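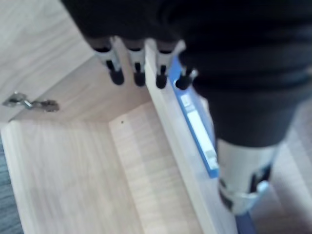 Wrist camera, open cabinet, blue binder close to the fingers.

Aug 14, 2020
By Marina Papadakis

Good morning, everybody, and thank you for coming in on a Friday. I'll leave that first slide up while you find a seat, as it's what our planner has to live with. (Pause.) The fingers are blurred, the arm fills a good part of the view, and somewhere in all that there's a binder we would like to hold on to.

So, a word about Puno, our planning layer. Hok-lam wrote the first version to take one grasp pose and go for it, bless him. The trouble is that a cabinet has walls and a door on hinges, and a pose that looks lovely in open air can put your knuckles right into the side panel. Now we sample 300 candidate poses, throw out anything that touches the cabinet model, and rank what's left by how easily the arm can back out again.

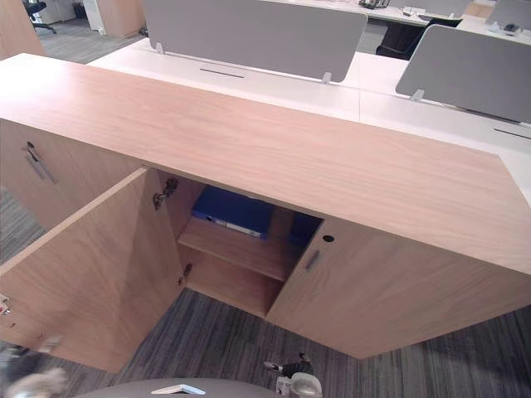 The head camera gives us the cabinet model, and the wrist camera corrects it once we're close in. Keeping those two in agreement ate most of my summer - ask Nima, who heard all about it over lunch. We re-check the offset every 91 milliseconds, and if the two views drift apart, the arm stops and waits for a fresh estimate.

(Slow down here, they'll want to write this part down.) In simulation we ran 118 trials, and in 97 of them the planner found a clear way out on the first try. Kadri will take you through the other ones after the coffee break, and she has brought the logs.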